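Shared Tool and Supply Kits to Be Offered at Idau Branch Beginning in May

The Brodport Public Library will extend its shared kit service to the Idau branch next month. The service, known as Kasten, allows cardholders to borrow a mixed set of hand tools and desk supplies for small household repairs and paper projects. It has been available at the Main Library since 2012 and at the Vurkitz branch since last fall.

A total of 50 kits will be placed at Idau, in two sizes. The smaller kit contains a screwdriver, a pair of pliers, a glue stick, a folding rule, and a packet of plain cards and colored paper. The larger kit adds a pipe wrench, an adjustable wrench, a second screwdriver, and a roll of sealing tape. Both may be taken home for seven days or used at the worktables during branch hours.

Hauke Janssen, head of lending services, said the combination of tools and stationery reflects the way borrowers have used the kits at the other two locations.

"We began with tools only," Janssen said. "The return slips kept mentioning glue, card and paper. People were relabeling a fuse box, or mending the box a board game came in, and they had to go out and buy the other half of what they needed. It seemed reasonable to put the two together."

Borrowers reported using the pipe wrench chiefly for sink traps and radiator valves. Pliers are the item most often requested on their own, and from May they may be checked out separately at all three locations. Glue sticks are treated as supplies. They are replaced as they run out, and borrowers are not charged for what they use.
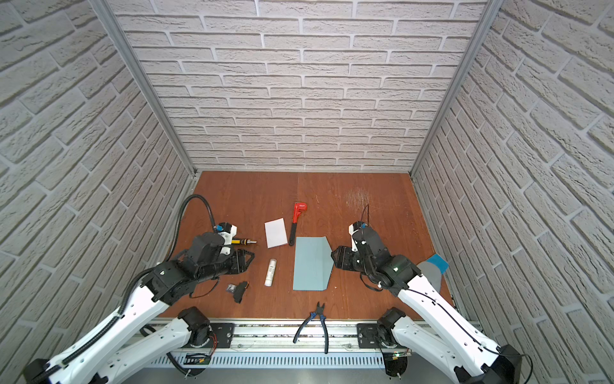 Do I need to bring back a kit to the branch where I borrowed it?
Kits may be returned to any of the three locations, provided they are handed in at the service desk and not placed in the book return.

The Library recorded 2,023 kit loans in the year ending in March, the highest figure since the service began. Of these, 223 were to residents with an Idau address, who until now have had to travel to the Main Library or to Vurkitz. A written request for a local collection point was submitted by the Idau Residents' Association in the fall and was approved with the current budget.

The kits will be kept in the former periodicals alcove on the ground floor of the Idau branch. New shelving is to be installed during the last week of April, and the alcove will be closed to the public while the work is carried out. The newspapers have been moved to the reading room and will remain there. Two worktables in the rear room will be reserved for kit use on weekday afternoons and on Saturday mornings. Users are asked to lay out cutting mats, supplied at the desk, before using any blade or scraper.

Timo Hagedorn, who manages the Idau branch, said staff had spent part of March checking the contents of each kit against the printed list in the lid. Several older screwdrivers were withdrawn at that time — mostly for worn tips — and have been replaced with new ones of the same size.

"The tools are the easy part," Hagedorn said. "A wrench comes back looking like a wrench. The small things take longer to check, and a glue stick that comes back without its cap has to be thrown out by the next morning." 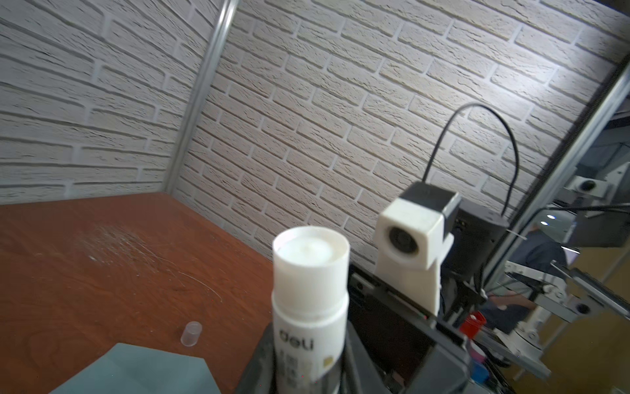

A deli glue stick, uncapped, with a small translucent cap standing on the tabletop.

Borrowers are asked to observe the following when returning a kit:

Wipe metal tools before packing them. An oily cloth is not necessary.
Place the pipe wrench at the bottom, beneath the tray.
Close glue sticks firmly and lay them in the narrow slot at the side.
Return unused cards and paper flat, in the envelope provided. Folded or marked sheets may be kept or recycled.
Report any broken or missing item at the desk. There is no charge for ordinary wear.

A fee applies to tools that are lost or that show damage from misuse. The schedule of fees is unchanged from last year and is posted at each service desk. Kits returned after the due date are subject to the same daily charge as films and recordings.

Cardholders must be at least 16 years of age to borrow the larger kit. The smaller kit may be borrowed on a junior card with the signature of a parent or guardian. Schools and registered clubs may reserve up to four kits at a time for a single date by completing the group request form, which should reach the branch no later than ten days beforehand. 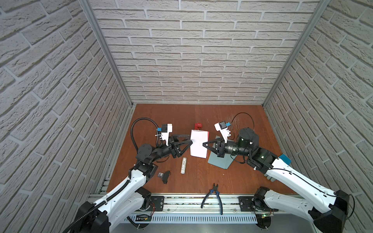 Page last modified: Thursday, April 17, 2014

Reservations for the Idau kits may be placed at any service desk or by telephone beginning on the first weekday of May. Reservations already made for kits at the Main Library or at Vurkitz will be honored at those locations and cannot be transferred. Residents who wish to move a booking to Idau should cancel it and place a new one.

An introductory session will be held in the rear room at Idau on the second Saturday in May, from 10 a.m. to noon. Staff will go over the contents of both kits and show how to set the jaws of a pipe wrench, how to choose a screwdriver tip, and how to mend a split carton or box corner with card and glue. Participants may bring one small item from home for repair. Electrical appliances, bicycles and anything containing fuel cannot be accepted. There are places for around 20 people, and registration is requested.

The Library is also accepting donations of hand tools in sound condition. Adjustable wrenches and pliers of medium size are especially needed. Power tools, saws and opened containers of adhesive cannot be taken. Donated items should be brought to the service desk at the Main Library, where a receipt will be issued on request. Tools that are not suitable for the kits will be passed on to the Brodport vocational workshop.

Janssen said the use of the Idau kits would be reviewed at the end of the year, and that a decision on a third kit size — intended for picture hanging and light shelving — would be made after that review.

Printed copies of the contents lists are available at all three locations. Large-print copies may be requested from Lending Services.

Contact: Lending Services, Brodport Public Library, Main Library, second floor. The Idau branch desk can be reached during opening hours.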